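Clearing a shared worktable

A table that several people use fills up quickly. At Clutosside we clear ours every Monday, and it takes 40 minutes if nobody stops to chat.

Start at one end and work along. Pick up each thing, decide where it lives, and put it there before touching the next. Don't make a "sort later" pile.

Plastic pieces and dishes
Lift these off first. Wipe them with a damp cloth, dry them and stack them by size on the lower shelf. Anything with a crack goes to Ruwan Begum.

Cables
Take cables off whatever they are lying on before you move it. Unplug both ends, then coil the cable in loops as wide as your hand. Fasten it with a cloth tie, not tape, which leaves glue behind. Thin cables go in drawer 3.

Fabric and heavier kit
Shake out fabric over the floor, fold it and hang it up. Carry heavy kit with both hands and leave it by the door.

The tabletop
Brush off crumbs and dust, then wipe along the grain. Keep water off bare wood as much as you can. Let it dry before you put anything back.

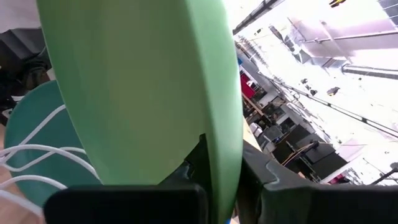

Mint-green plastic piece, with a thin white cable still lying over the teal item on the table.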